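Visit report: Eskildsen open day, Rutasbridge
Filed under: handling and sorting equipment

Eskildsen has been in the Rutasbridge works since 1995 and opens it to trade visitors every October. We went to look at one item, the Jinar bench arm, which the firm now offers as a kit with a wrist camera, a two-finger gripper and a licence for its picking software. We are considering it for the returns bench at Clusley, where packets of mixed shape and stiffness are still sorted by hand.

Doors opened at 9.30. The talk in the front office covered servicing terms and little else, and we were in the workshop by ten.

The kit is sold in two versions. The shorter arm reaches 146 mm less than the longer one and uses the same controller. Both clamp to a bench or to an aluminium frame. Eskildsen quotes roughly 32 working days for delivery, with one day of fitting and one of training included. Spare finger pads come in sets and are treated as a consumable, so they are not covered by the warranty.

The task on show was clearing up after a snack break: bagged snacks, used wrappers and a clear plastic bin on a wooden tabletop. It is a fair choice for our purposes. Soft bags change shape when gripped, and a transparent bin is a known difficulty for camera-based picking.
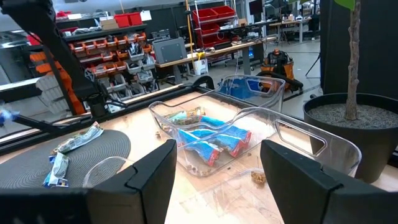 Wrist camera view on the Jinar kit, with snack bags in the bin and wrappers on the grey placemat.

The fingers are thick and angular. On our own line the concern would be thin, flat items, such as a wrapper lying against a textured surface, and we asked for figures on these. None were available on the day. Crumbs are outside the scope of the kit; there is no suction or brush attachment in the price list.

New tasks are taught by guiding the arm through the movement by hand and saving the result. Changes to lighting are said to need a fresh calibration. The manual gives the procedure in full, but the error codes are listed without any explanation, and we would want that put right before an order.

Points still open with the supplier:
Cost of the licence after year 3
Pad life on foil packets
Noise level with the guard fitted
Whether the longer arm can be clamped to our existing bench at Clusley

A loan unit has been requested for the returns bench.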